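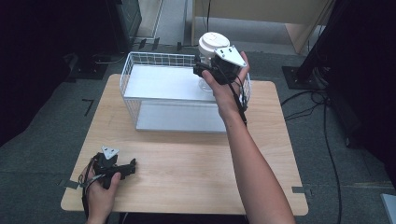

Visit report: Darska wire works and coating line

Date of visit: January 30, 2025

Purpose

The visit was arranged to see how Darska makes and coats its welded wire goods, before our supply agreement with Masarow comes up for renewal. Masarow sells the goods under its own name but makes none of them. The wire is drawn elsewhere by Bilgin and arrives in coil. Our interest was in three points raised at the October review: coating loss at the weld crossings, sharp ends on cut wire, and shelf panels that do not sit flat.

The site opens its doors to trade customers twice a year. The tour lasted a full morning and followed the material from goods-in to packing. Questions were taken at each stop. Photography was not allowed past the straightening shop.

Goods-in and wire store

Coils are held on steel cradles under cover, with the side doors kept shut in winter. Each coil carries a tag with the heat number, the diameter and the delivery date. The tag stays with the coil until the last of it has gone through the straightener, and is then stapled to the job card. We asked to see a job card from a finished order and were given one without delay. The heat number matched the mill certificate in the folder.

Incoming diameter is checked at both ends of the coil with a micrometer. Surface condition is checked by eye only. One coil near the door had a light bloom of rust on the outer turns. It had been marked for stripping back, and the mark was dated. The rule for how much to strip back is not written down, and two members of staff gave different answers. This should be raised.

Straightening and cutting

The straightener is an older rotary type. It feeds a flying shear, and the cut lengths drop into a trough. Setting up for a new diameter takes most of an hour, so the works runs one diameter for as long as the order book allows.

Cut ends were examined under a bench lens. Wire from the start of a shift showed a clean shear face. Wire from the end of a long run had a small burr on one side, enough to catch a fingernail. Blades are changed on a fixed count of cuts and not on the state of the edge. The shop intends to shorten the interval for thicker wire, but no date was given.

Welding

Mesh is made on a multi-head resistance welder. Line wires are loaded by hand into a comb, cross wires are fed from a hopper, and the heads come down in two groups to limit the load on the supply. The noise is moderate. Ear protection was handed out and worn.

Weld strength is tested by pulling a sample crossing apart in a shear jig at the start of each shift and after every electrode dressing. We watched two samples tested. Both held above the works limit, and one tore the parent wire before the weld let go. The results are written in a bound book, which was neat and up to date.

The depth to which one wire sinks into the other matters more to us than strength. If it sinks too far, the flash squeezed out at the joint forms a sharp ridge, and powder pulls away from a sharp ridge when it is cured. Darska measures this set-down only when a new product is approved. We asked for it to be added to the shift check. The answer was that it could be done with the existing gauge.

Forming

Flat mesh is folded into baskets on a press brake with a segmented tool. The corners are then closed with a single-point welder and a rim wire is added. Rim joints are placed on a long side, away from the corners, and ground flush. The grinding was tidy on the pieces we handled.

Flatness of shelf panels is checked on a granite plate with feeler gauges. The tolerance is 2 mm across the diagonal. A stack waiting for release was within this, except for one piece that rocked and was set aside. The operator put the fault down to uneven cooling when panels are stacked too soon after welding. A cooling rack has been ordered from Zenmont to deal with it.

Pre-treatment and powder coating

Parts hang from an overhead conveyor and pass through degrease, rinse, phosphate, a second rinse and a drying oven. Bath strength is titrated every 4 hours and logged on a sheet by the tank. The sheet had one gap, on the previous night shift.

Powder is applied by fixed guns on both sides with a manual touch-up station after them. Inside corners and weld crossings are the weak areas, as the charged powder tends to settle on the nearest outer surface and leave the recesses thin. The touch-up gun is turned down to a lower voltage for this work. Curing is at 200 degrees C, measured on the part and not in the air. A travelling recorder is sent through the oven once a week.

Film thickness was read on a rack of finished baskets while we stood by. The lowest reading on a flat rim was 57 microns, which is inside the agreed range. No reading can be taken on a crossing with the probe they have. A cross-section cut and polished in resin is the only sound method, and Darska sends these out. We have asked for the last set of results.

Test room

The salt spray cabinet was running. Samples are scribed to bare metal and also left whole, so that creep from the scribe can be told apart from failure at the welds. Failed pieces are kept on a shelf with labels. Nearly all the failures on the shelf had begun at a crossing or a cut end, which agrees with our own returns.

There is also a simple load rig for shelf panels. A weight is spread over a rubber pad, left overnight and removed, and the remaining bend is measured.

Packing

Baskets are nested with paper between them and strapped to a pallet. The straps bear directly on the rim of the outer pieces. Some chipping was visible on a returned pallet in the bay. Card edge protectors would be a cheap fix.

Actions

Darska to issue a written rule for stripping back rusted coil.
Darska to add set-down to the shift weld check and send us the first month of readings.
Darska to send the latest cross-section results.
Masarow to confirm who pays for edge protectors.
We are to supply three returned baskets with coating loss, unwashed, for the test room.

The follow-up visit will be timed to include a night shift on the pre-treatment line.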